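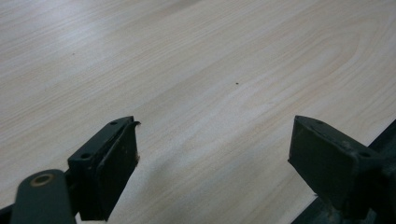

Wer bei mir schon mal Hartwachsöl bestellt hat, kennt die Frage, die ich am Telefon immer zuerst stelle: Wie hell soll das Holz am Ende noch sein? Viele Öle feuern nämlich kräftig an, und aus einem blassen Brett wird über Nacht ein honiggelbes. Bei einer Fläche in Creme, Beige und hellem Braun, mit feinen parallelen Streifen und hier und da einem Hauch Rosagrau, wäre das richtig schade! Genau solche Töne sind der Grund, warum ich vor zwei Jahren angefangen habe, nach einem Öl zu suchen, das sich farblich zurückhält. Gefunden habe ich das Parneo Hartwachsöl Natur hell, und seitdem steht es bei mir im Regal und im Shop.

Parneo Hartwachsöl Natur hell, seidenmatt
Artikelnummer 302
Für Tischplatten, Arbeitsflächen, Regalböden und Treppenstufen aus unbehandeltem Holz

Ich sag's gleich vorweg: Das Zeug ist nicht billig, und es riecht am ersten Abend ordentlich (Fenster auf, bitte). Dafür ist es dünnflüssig, zieht schnell ein und lässt sich mit einem einfachen weißen Pad verteilen, ohne dass man ständig gegen Streifen ankämpft. Ich habe damit meinen eigenen Küchentisch gemacht, zwei Fensterbänke und zuletzt die Platte in der Werkstatt, auf der ich die Pakete packe. Die Fensterbänke würde ich heute dünner ölen, da war ich zu großzügig und durfte hinterher mit dem Lappen nacharbeiten.

Der helle Ton kommt von einem kleinen Anteil Weißpigment. Der hält gegen das Gelbwerden, deckt aber nicht, die Maserung bleibt also zu sehen. Auf Ahorn, Birke und Esche gefällt mir das am besten. Auf Eiche geht es auch, wird dort aber etwas kühler, fast ein bisschen grau — das mag nicht jeder, also bitte erst an der Unterseite probieren. Für Nussbaum nehmt lieber das normale Natur, sonst setzt sich das Pigment in den Poren ab und ihr ärgert euch.

So mache ich es: Zuerst schleifen, mit 120er Papier und dann mit 150er. Feiner muss es nicht sein, sonst nimmt das Holz kaum noch Öl an. Staub absaugen, mit einem leicht feuchten Tuch drüber, trocknen lassen. Dose gut aufrühren, das Pigment sitzt gern unten! Dann dünn auftragen, mit der Faser, 5 Minuten warten und alles abnehmen, was noch glänzt. Am nächsten Tag das Ganze noch einmal, diesmal mit deutlich weniger Öl. Kanten und Hirnholz saugen mehr, da gehe ich beim ersten Mal gleich doppelt drüber.

Und ganz wichtig: ölgetränkte Lappen können sich selbst entzünden. Bitte ausgebreitet im Freien trocknen lassen oder in einen geschlossenen Blechbehälter mit Wasser legen, nie zusammengeknüllt in den Mülleimer.

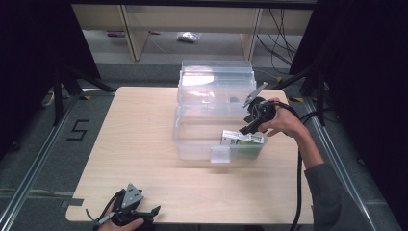

Wie lange muss eine frisch geölte Tischplatte trocknen, bevor ich sie benutzen darf?

Vorsichtig abstellen könnt ihr nach einem Tag etwas, volle Belastung und feuchtes Wischen bitte erst nach einer Woche. In einem kühlen Keller dauert es länger, dort gebe ich lieber ein paar Tage dazu. Und deckt die Platte in der Zeit nicht ab, auch nicht mit einer Tischdecke, das Öl braucht Luft.

Lieferumfang und Preis
Dose mit 750 ml, dazu ein weißes Auftragspad von Mavov: 62 Euro
Nachfüllpad einzeln auf Anfrage
Ab 90 Euro Bestellwert versandkostenfrei innerhalb Deutschlands

Was ich gern dazulege, wenn ihr es in die Bestellung schreibt: eine kleine Probe von der Pflegeseife Dzene. Davon kommt ein Schuss ins Wischwasser, und die Oberfläche bleibt länger schön. Glasreiniger und Scheuermilch lasst bitte weg. Rotweinränder bekomme ich meistens mit Seife und etwas Geduld raus, und wenn nicht, wird die Stelle kurz angeschliffen und neu geölt. Das ist für mich immer noch der größte Vorteil gegenüber Lack — beim Lack müsste die ganze Platte runter.

Auf alte Lackschichten gehört das Öl übrigens nicht, auch nicht auf die fertig geölten Platten von Cletico, die ich ebenfalls verkaufe. Die haben ab Werk schon ihre Oberfläche und brauchen im ersten Jahr nur Seife.

Angebrochene Dosen schließe ich fest und stelle sie frostfrei, dann hält der Rest gut ein Jahr. Wenn sich oben eine Haut gebildet hat, die Haut abheben und den Rest durch einen alten Nylonstrumpf gießen. Klappt prima!

Stand der Preise: 4. Dezember 2025. Die große Dose mit 2,5 Litern ist gerade vergriffen und kommt im Februar wieder rein. Wer so lange nicht warten mag, schreibt mir kurz die Maße der Platte, dann rechne ich aus, ob die kleine reicht.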